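Bretness Owners Forum > Bretness Wagon > Buying and Specs

Thread: Two-wheel drive or all-wheel drive for a family of five?

tflo_13
Hello everybody. I am new here and English is my second language, so please be patient with me. We want to replace our old minivan before the snow season and my wife and I have chosen the Bretness wagon. Now we can't agree on the version. The dealer has a two-wheel drive car in gray and he can order an all-wheel drive car which arrives in September. The difference in the monthly payment is 13 dollars, but there is also the wait.

We live at 478 meters, the last part of our road is steep, and the town plows it late. I drive to work before 6 in the morning. We have three children and the youngest is still in a booster seat.

What would you choose?

Tien-fu Lo

gravelpete
Welcome. Steep road, late plow, early start: get the AWD and stop thinking. I had the front-drive one for two winters and sold it to my brother-in-law, who lives somewhere flat.

mrs_odometer
I disagree with Pete as usual. Put proper winter tires on the front-drive car and it will climb nearly anything. AWD does nothing for you when you brake downhill, and downhill is where people on my street end up in the ditch. Spend the money on a second set of wheels.

gravelpete
He can do both! 13 dollars a month.

mrs_odometer
Plus fuel, plus the rear differential service, plus the smaller space under the cargo floor. It adds up.

tflo_13
Thank you both. The space under the floor is a good point, I did not know this. Can somebody tell me if the stroller still fits behind the third row in the AWD car?

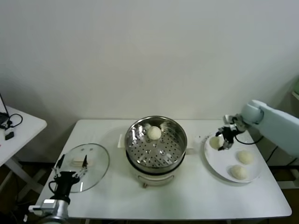 Re: Two-wheel drive or all-wheel drive – cargo space

halfshaft_hank
Stroller: no, in both versions, if the third row is up. With one side of the third row folded you are fine. The AWD car loses the deep bin under the floor, so your jack and tow hook sit in a foam tray and there is room for a pair of gloves and that's it.

Also check the tire size before you order. The AWD comes on the bigger wheels with the Kumier package, and winter tires for those cost me 213 each. The base wheels are much cheaper to put rubber on.

nightshift_ro
213 each?? Where do you shop? I paid less at Frandsen and they stored the summer set for me.

halfshaft_hank
Small town, one tire shop. You pay what he says.

tflo_13
This is very useful. I asked the dealer and he says the AWD can be ordered without the Kumier package, but then we lose the heated rear seats. My oldest daughter has a strong opinion about the heated seats. 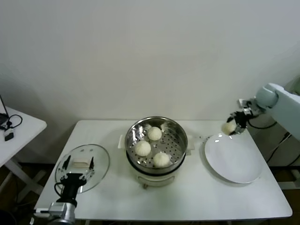
I made a test drive with the front-drive car yesterday, with all five of us inside. On our hill the road was dry, so of course it had no problem. But I noticed that the front wheels were pulling a little when I started from the stop sign with full load, and I tried to imagine the same thing with ice. My wife found the car very quiet and she liked the mirrors. She still prefers not to wait until September – the minivan needs a new exhaust and she does not want to pay for it.

mrs_odometer
That pull at the stop sign goes away if you are gentle with the pedal. Mine did it too.

gravelpete
It does not go away on ice. It gets a lot worse, and then you roll back down to your mailbox.

nightshift_ro
Ask for a price on a patch for the exhaust. A welder can often keep an old van going for a few months for very little, and then you can order the car you really want.

tflo_13
I did not think about a welder. I will call one and ask. If the price is reasonable we order the AWD, without the package if I can convince my daughter.

mrs_odometer
And winter tires!

tflo_13
Yes, and winter tires. Does anyone know if the base wheels fit over the AWD brakes, or are these bigger also?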